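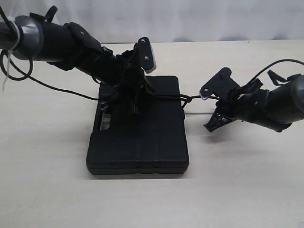 "Run it again," Vandana said.

Joshi ran it again. Twentieth time. The planner chewed on it, fan noise, little green bar, then the same red line at the bottom of the terminal.

NO FEASIBLE GRASP. ARM 2.

"It's got the cord. It's looking right at the cord."

"It's looking at fifty points on the cord. Doesn't like any of them."

Quarter to four in the morning. Coffee gone. The Skaradeo people were due at eight and Hala Hegazy had promised them, in writing, that both arms would work together. In writing! She'd said it on a call first and then put it in an email, like the call wasn't bad enough.

Sushil Joshi pulled up the perception overlay. Mask good. Centerline good, a nice yellow string of dots. Then the knot, and the dots went crazy, doubled back on themselves, a scribble. Like a kid had got hold of the pen.

"There," he said. "Tracker thinks it's a loop."

"So the planner —"

"So the planner thinks it has to go through the loop. And it can't, so it quits."

"It could of told us that."

"It did. Log level's on warn. It's been telling us all night on info."

Vandana put her head down on the desk. Then up again. No time for that.
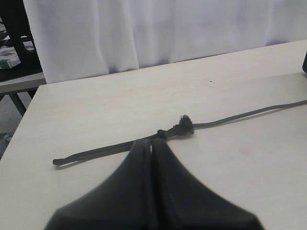 She opened the config. Somebody had set the smoothing window to 2, back in January, with a comment next to it. One word. "Temporary." Bereket's initials.

"I'm going to kill him."

"He's in Nerance. Asleep."

"I'll wake him up and then kill him."

She set it to 4. Saved. Didn't commit, you don't commit at that hour, everybody has learned that one the hard way. Joshi had his hand by the stop button, out of habit, the paint worn off the edge where hands had been.

"Replay first," he said. "Not live."

"We don't have time for replay."

"Vandana."

"Fine. Replay."

The recording loaded. Yellow dots along the cord, one by one, up to the knot. A wobble. She stopped breathing. Dots went in one side, wobbled, came out the other, kept going right. No scribble. The planner sat there thinking, and the bar crept up, and then a list came down the screen. Grasps. A whole column of them, scored.

"Top one's left of the knot," Joshi said. Very quiet.

"That's where I'd grab it."

"That's where my mother would grab it."

Her phone buzzed on the desk. Hegazy. Of course, awake too. Just three words — are we good.

Vandana looked at the column of numbers. Looked at the arms. Typed yes. Deleted it. Typed almost, looked at that for a while, deleted that too.

"Live?" said Joshi.

"Half speed."

"Quarter."

"Quater, fine, whatever, go."

He moved the slider down. She turned the log level to info and dragged the window over where they could both read it. Somewhere down the hall the heating came on with a bang and they both jumped.

"Clear," she said.

He hit enter.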